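The Absentee Vote

The Republic of Pondia has held an election every seven years since independence, and has so far elected the same man. In fairness to him, he had once offered to retire. The offer was put to a referendum and lost.

Pondians abroad vote at the consulate, which in our city is two rooms above a tile showroom in Plerkness. The doors opened at 8 am and the queue opened somewhat earlier, out of habit.

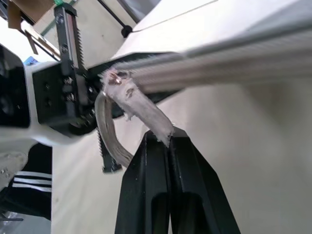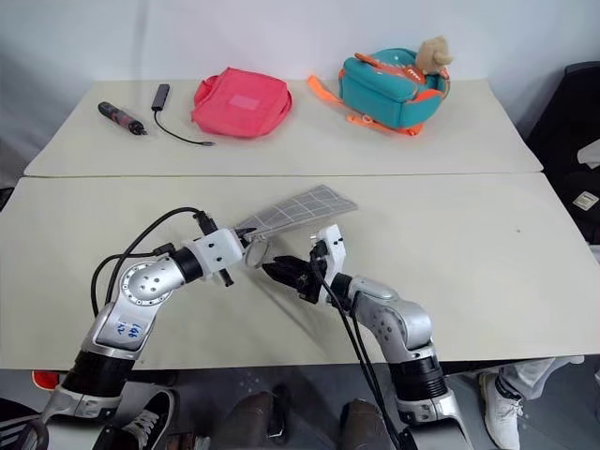

1. The Queue

I was behind a dentist and in front of a man who said he was also a dentist. We talked about the weather at home, which is the safest thing about home, and then about the price of apricots, which is less safe. The second dentist lowered his voice for the apricots.

A consular officer came down the stairs to tell us that turnout was already 73 per cent. There were 14 of us and the ballot box was still in its plastic.

"Of whom?" asked the first dentist.

"Of everyone," said the officer, and went back up.

2. The Candidates

There were three names on the paper this time, a great advance. The President was at the top in colour. Under him was a professor from Sidimness whose program was that the President should carry on but with more parks. The third man had withdrawn in his own favour, a manoeuvre the Pillai Bridge Herald, our emigrant newsletter, had spent two issues trying to explain.

The Herald has 13 subscribers and three factions. It had urged a boycott, then a spoiled ballot, then a good breakfast.

3. The Booth

The booth was a shower curtain on a rail, with fish on it. The pencil was tied down and didn't quite reach the professor.

I'm not a brave person. I left Pondia with one suitcase and a library book, and I have worried about the book ever since. But I stretched that string until it hummed, and I made a mark - a small one, more of a lean than a cross - beside more parks.

When I came out, the officer took my paper, unfolded it, read it and sighed.

"You've missed the box," he said. "I'll put you down as undecided."

"What happens to the undecided?"

"They're shared out," he said, "in proportion."

4. The Result

It was on the radio by noon, an hour before the polls closed. Plerkness had recorded 2,000 votes, all in good spirits. The second dentist rang to ask if I had seen him there. I said I hadn't, and he thanked me and asked about my teeth.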